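Section 5. Setting Up Guest Verification and Payment Holds

This section applies to properties that use the Stasine front desk system with the Sellport payment module. It explains how to set up identity checks, deposit rules, and payment holds so that a guest's bill is secured before a room key is issued. Complete Section 3 (User Accounts and Roles) before you begin.

Before You Start

You will need:

- a manager-level account
- the property code shown on your Sellport welcome letter
- your written house policy on deposits, late payment, and wire transfers

NOTE: Settings in this section affect new reservations only. Stays already in progress keep the rules that were in force at check-in. To apply the new rules to a current guest, see "Changing a Stay in Progress" below.

5.1 Turn On Identity Checks

1. Sign in and open Property Settings.
2. Select Guest Verification, then Identity.
3. Set Require Photo ID to On.
4. Under Name Match, choose Strict or Standard. Strict requires the name on the ID, the reservation, and the payment card to be the same. Standard allows a middle name or initial to be missing.
5. Under Third-Party Payer, choose whether a person or company other than the guest may pay for the stay. If you choose Allow, a signed payer form must be attached to the reservation.
6. Select Save.

CAUTION: Do not accept a photograph or forwarded e-mail as a substitute for an identity document. An image sent by the guest can be altered, and the system cannot test whether it is genuine.

5.2 Set the Deposit and Hold Amount

1. From Guest Verification, select Deposits and Holds.
2. In the Room Charge Hold field, enter the share of the expected room charge to be held on the card at check-in.
3. In the Incidentals field, enter a fixed nightly amount for dining, minibar, and other services.
4. In the Warning Level field, enter 80. The front desk will receive an alert when the guest's balance reaches 80 percent of the total hold.
5. Select Save, then Test Hold. The test uses a sample card and does not charge anyone.

The warning level may be set lower for properties with a restaurant or spa that posts charges directly to rooms. It should not be set higher without the approval of the person responsible for accounts at your property.

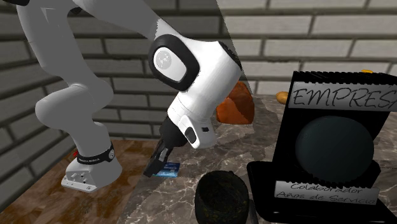

When an alert appears, the clerk on duty should request a further hold on the same card. If the card is declined, the clerk should follow the steps in 5.4 and should not extend the stay until payment has been secured.

5.3 Record a Promised Wire Transfer

A guest may state that a bank transfer is on its way. A promise of payment is recorded in the system for reference only and does not reduce the balance due.

1. Open the guest's folio and select Add Pending Payment.
2. Choose Wire Transfer and enter the amount and the name of the sending bank.
3. Enter the date on which the funds are expected.
4. Select Save. The entry is marked Unconfirmed.
5. When your own bank reports that the funds have arrived, select Confirm Receipt.

CAUTION: A transfer receipt, confirmation number, or bank letter supplied by the guest is not proof of payment. Call the sending bank only at a telephone number you have found independently. Do not use a number printed on the document.

If a transfer remains unconfirmed for 3 business days, the folio is locked and room service and dining charges can no longer be posted to it.

5.4 Escalate an Unpaid Balance

1. Open the folio and select Flag for Review.
2. Choose a reason from the list: Card Declined, Transfer Not Received, Name Mismatch, or Other.
3. Add a short, factual note. Record what was said and when. Do not record opinions about the guest.
4. Select Send. The duty manager is notified at once.

Only 2 roles, Duty Manager and General Manager, may clear a flag. A flag cannot be cleared by the person who raised it.

NOTE: Flagged folios may later be requested by an insurer, a court, or the police. Keep all attached documents in their original form.

Changing a Stay in Progress

Open the reservation, select Apply Current Rules, and confirm. The guest must be told of any new hold before it is placed. Print the notice from the Documents tab and ask the guest to sign it.

If the Apply Current Rules button is gray, the folio is locked or under review. Resolve the lock first.

Related Sections

Section 3. User Accounts and Roles
Section 6. Chargebacks and Disputed Cards
Section 7. Sharing Alerts with Inine Partner Properties
Appendix B. Sample Payer Form

Contact Stasine Support | Terms of Use | Copyright Stasine. All rights reserved. | Back to top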